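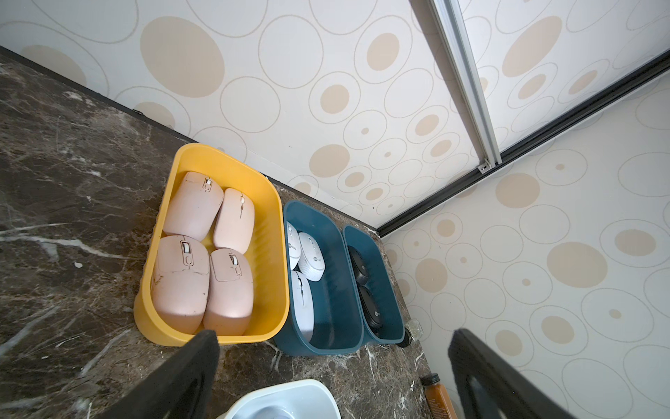
Pág. 124

7.3 Preparar la célula para clasificar ratones por color

1. Alinee las bandejas contra la pared del fondo y recoja las fundas de cable de ambos brazos.
2. Cargue la rutina Zekivik con las pinzas abiertas.

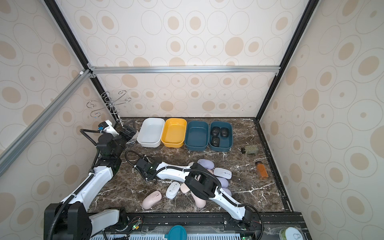
3. Baje la velocidad al 70 % y haga una pasada en vacío – sin cerrar los dedos.

PRECAUCIÓN: no meta las manos en la célula con los motores activos.

4. Asigne un color a cada bandeja y guarde.
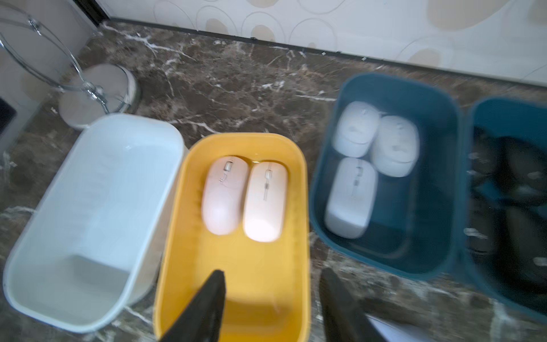
Lizeth Zapata prefiere repetir la pasada en vacío cada vez que se mueve una bandeja, aunque sea un poco.

5. Reapriete los tornillos del carril delantero cada 3.000 ciclos.
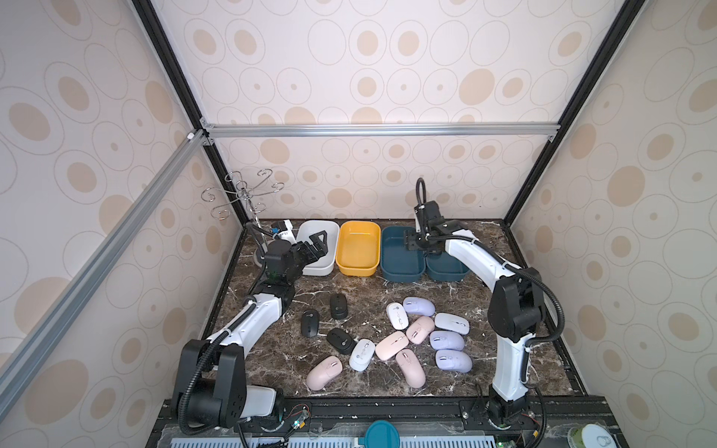 ¿Hay que recalibrar la cámara de muñeca después de reapretar? Solo si se ha aflojado su soporte.

Archivado en: Puesta en marcha › Células de dos brazos
© Prulero – Contacto – Volver arriba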